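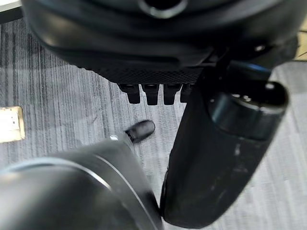 Black gripper parts over the carpet at the Plandcombe test room, seen from the wrist camera.

Plandcombe Publishes Gripper Comparison, Advises Buyers to Wait

2024-05-02 - Plandcombe, an independent test room for store automation, today released the results of its first side-by-side trial of robot grippers for grocery picking. The short version for store owners: none of the three products tested is ready to fill a customer's basket without a person standing close by, and the price of a gripper says very little about how it handles a tomato.

The trial compared grippers from Lidberg, Bemico and Hoshino. Each was fitted to the same model of arm, run by the same controller, and given the same shopping lists. Plandcombe bought all of the hardware at list price. No supplier paid for the work or saw the results before today.

Testing began in February and covered 1,872 pick attempts. A pick was scored as good only if the item left the tray, reached the basket and showed no new mark when a tester looked it over. Plandcombe says the last condition is where most sales demos part ways with daily store work. A gripper that lifts a carrot and leaves a dent in it has still cost the store a carrot.

Under that rule, 609 attempts were scored as failures. Of those, 193 were drops between the tray and the basket, and another 123 were picks in which the gripper closed on two items or on nothing at all. The rest were bruises, stalls and time-outs. The full report breaks the figures down by product and by vegetable.

The Lidberg gripper was the fastest and did well with firm produce such as carrots and cucumbers. It also left the most marks on soft items, and turning its grip force down to protect tomatoes made it lose hold of sweet potatoes. Lidberg's manual suggests one setting for all produce. Plandcombe could not find one that worked.

The Bemico gripper was gentler and slower. Its fingertips held up well, but testers had to redo its calibration at the start of most sessions, a job the product sheet does not mention. Long green beans defeated it almost every time.

Hoshino's entry had the best camera support of the three. With the wrist camera switched on, it lined up well on single items lying apart from each other. Items in a heap were another matter, and produce in a store is nearly always in a heap.

The report also takes issue with how wrist cameras are sold. At close range the camera's view is often filled by the robot's own parts, leaving the software little to work with in the last moments before contact. Adding a second camera at head height helped in all three cases. It also added cost, cable and another thing to set up, and none of the suppliers includes it in the quoted price.

Tests were run on a produce display built like one in a small grocery store, with shallow wooden trays side by side and more than one kind of vegetable in some of them. One arm picked while the other held a plastic shopping basket. Plandcombe chose mixed trays on purpose, after finding that supplier videos tend to show one item at a time on a bare table.

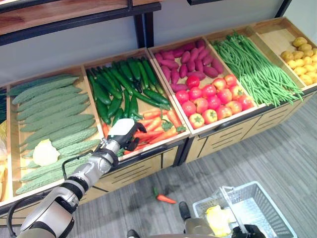
Haruna Maruyama told Plandcombe that she would not sign an order for any of the three this year, and that a success rate on a chart meant little to her until somebody also wrote down how often a worker had to step in. She asked that the next round log every touch by a human hand, including the small ones that testers tend to leave out.

Plandcombe has agreed to do so. The current report counts failed picks but does not record staff time, and the authors list this as its main weakness. They also note that one room, one style of display and one model of arm cannot stand in for every store, and they ask readers not to treat the ranking as final.

All three suppliers have been sent the results and the raw logs. Any written replies will be posted next to the report without edits.

Stores thinking about a purchase are advised to ask for a trial with their own produce, in their own trays, and to have their own staff do the scoring. The report includes a blank score sheet for this purpose.

The full report, score sheet and test settings are free to download from the Plandcombe website. Requests to visit the test room can be sent through the contact form on the same page.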